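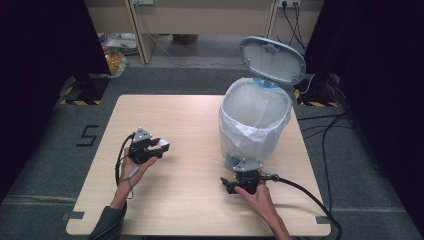 Setting Up a Read-Aloud Shelf

Section 4: Adding a chapter book series

Use these steps to add an early reader series to your Stostix classroom catalog. You need the editor role to save changes.

1. Open Catalog and select New Series.
2. Type the series title as it is printed on the title page. Leave out "Book 1" or "Volume 1."
3. Enter the author and the illustrator in separate fields. For translated books, enter the translator under Other Names.
4. Select a reading band. Most first chapter books belong in Early Reader or Bridge.
5. Select Add Book and enter the title, page count and ISBN. Repeat for each book.
6. Drag the books into reading order.
7. Select Save Series.

Note: Series titles can be up to 79 characters long. Longer titles are shortened on spine labels but show in full in search results.

Note: A series can hold 40 books. For longer runs, create a second series and link the two under Related.

Caution: Deleting a series also deletes its reading logs. To take a series off the shelf and keep the logs, select Hide.

To print spine labels, open the series and select Labels, then Print All. Check the first sheet before you print the rest.

Continue to Section 5: Sharing a shelf with families.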